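Clolska House, ground floor and common areas
Quarterly safety walk-through, December
Done by: Yulan Fu. Copy to Hertta Rautiainen at Dunleavy.
Started 9 am, bit rushed, fire panel bloke was waiting on me. Comments where there's something to say, otherwise OK means OK.

Walls and tables, room 11

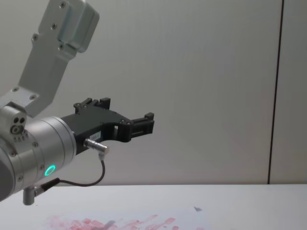
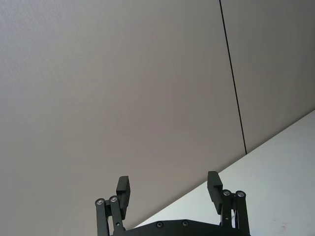
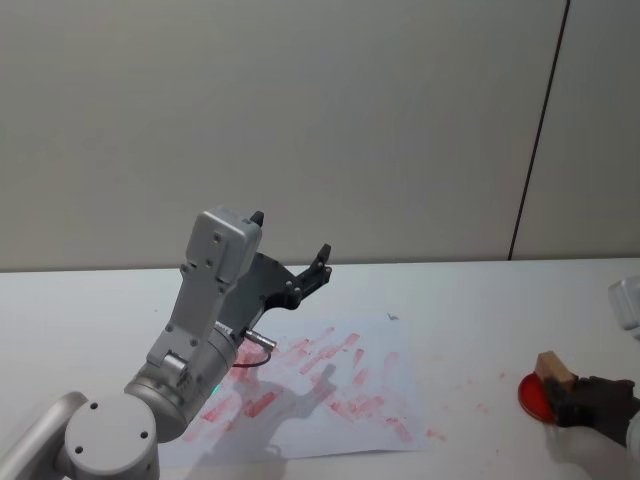
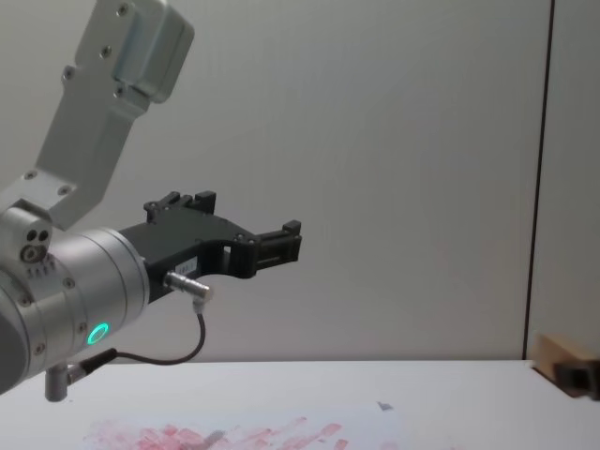 1. Wall panels and joins
OK. Seam to be rechecked next quarter with a straight edge, didn't have one on me. Tabletop edges felt by hand, no splinters or chips.

2. Exits and paths of travel
Front door OK. Side door to car park sticks, needs a shoulder. Was on the last list too. Needs planing or the closer backed off, whichever's cheaper.
Corridor clear except two boxes of Butero copy paper outside the storeroom. Moved them myself. Please ask people again.

3. Exit signs and emergency lights
Test button held on all of them. Sign at the rear stairs dropped out straight away, battery gone. Sparky booked.
Light above the kitchenette OK but full of dead moths. Cover wants a clean.

4. Extinguishers and blanket
Tags in date. Pin seal missing on the one by reception, gauge in the green. Swap it.
Fire blanket in kitchenette is behind the toaster again. Hook is on the wall for a reason!!

5. Electrical
Test tags: kettle, microwave, urn all current. Heater under desk 42 has no tag at all, taken out of service and locked in my cupboard. Owner can come see me.
Piggybacked powerboards in the front office, one plugged into the other. Pulled apart. Need a second double GPO on that wall, will get Brinard to quote.
RCD trip test OK on both boards. Apologies to whoever lost their spreadsheet.

6. Floors, stairs, ramps
Nosing on third stair from the bottom lifting on the left. Taped for now. FIX BEFORE THE BREAK please.
Ramp grip strip OK. Gutter above the ramp drips on it when it rains, so it won't stay OK. Leaves need clearing.
Carpet tile near the lifts curling, glued back down.

7. Toilets and kitchenette
Hot water in accessible toilet too hot for my liking, didnt have the thermometer. Plumber to check the mixing valve.
Emergency cord in same toilet was tied up in a knot out of reach. Untied. Cleaners to be told, it has to hang to the floor.
Sharps bin OK.

8. First aid
Kit one: short on saline and the medium gloves. Kit two: fine, but the burn gel is past its date. Ordered both.
Contact sheet on the lid still has the old first aider on it. Hertta, can you send me the new names.

9. Outside
Bollard by the bin enclosure leaning. Side path light on a timer thats an hour out since daylight saving.
Bin lids OK.

Still open from last time: side door, gutter, GPO quote.
Stair nosing is the urgent one. Ring me if the tape lifts.
YF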